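Kulel
Home
About us
What we teach
Term dates
Getting here

About Kulel

Kulel is a night school for people who want to cook dinner and are tired of being made to feel it is an art form. We run evening classes in ordinary home cooking: soup, beans, roast chicken, rice that comes out the same way twice. We have never taught anyone to make foam.

The school started in a rented room above a tile store with four students, two hot plates and a landlord who asked us every week when we planned to stop. The first course was called Foundations of Flavor. Enrollment picked up a good deal when we changed the name to Tuesday Food, and we kept that name even after the class moved to a different night, which still causes a certain amount of confusion in the parking lot. We recommend reading your enrollment letter to the end.

We have since moved into the old Dabbas building, which used to be a furniture showroom. If you are over a certain age and grew up near here, your parents bought a sofa in our main kitchen. The big front windows are still in place, so people waiting for the bus can watch you learn to chop an onion. Most students stop noticing by the second week. The people at the bus stop are generally supportive.

How the classes work

A course is 13 evenings, one a week, starting at 6:30. You cook what you eat and you eat what you cook, and this has done more for our standards than any inspection. Classes are small enough that the teacher will see what you are doing with that knife. There is a written recipe for every dish, on one side of one sheet of paper, and we are strict with ourselves about the one sheet. The lasagna took three years to get there.

We don't give grades. At the end of the course you get a certificate, which is nicely printed and has no legal force anywhere.

Our beginner course is called Ivis, after the street we started on. Our second course is called Fudora, after nothing. It won a vote, and the other choices were worse. Fudora covers bread, pastry and the big holiday meals, and assumes you can already make a white sauce without phoning anyone.

So far 657 people have finished Ivis. A smaller number have finished Fudora, mostly on account of the pastry.

What we believe, since every page like this one has to say

Salt earlier than you think. Buy one good pan before you buy six bad ones. A recipe that begins with "simply" was written by someone with a dishwasher and a staff.

We also believe in shopping, or at least in teaching it. The third evening of Ivis has no stove in it at all. We talk about what to buy, what it ought to cost, and how long it will really last once you get it home and forget about it.

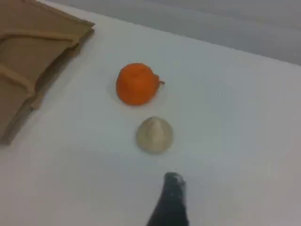 Fruit gets its own half hour on shopping night, mainly to settle the argument over the fruit bowl. Everyone grew up in a house with a rule about what could go in it, and no two houses had the same rule. Ours is short. Take things out of the bag when you get home, even if the bag is a perfectly decent brown paper one, and put them somewhere you will walk past. Something round and deep orange, out on a white tabletop, gets eaten. The same thing in the bottom drawer of the refrigerator gets discovered in April.

Money

Kulel is a nonprofit, a status we achieved several years before we applied for it. Fees cover the ingredients, the teachers and the heating, in that order. There are reduced places on every course and you don't have to explain why you want one. Tick the box on the form.

Visiting

We are at 716 Ivis Street, on the corner, with the bus stop outside. Come by any weekday class evening after 6 and someone will show you the kitchens. You may be handed a spoon and asked whether something needs lemon. It usually does.

Parking is behind the building. The spaces marked Dabbas Customers Only are ours now, and we keep meaning to repaint them.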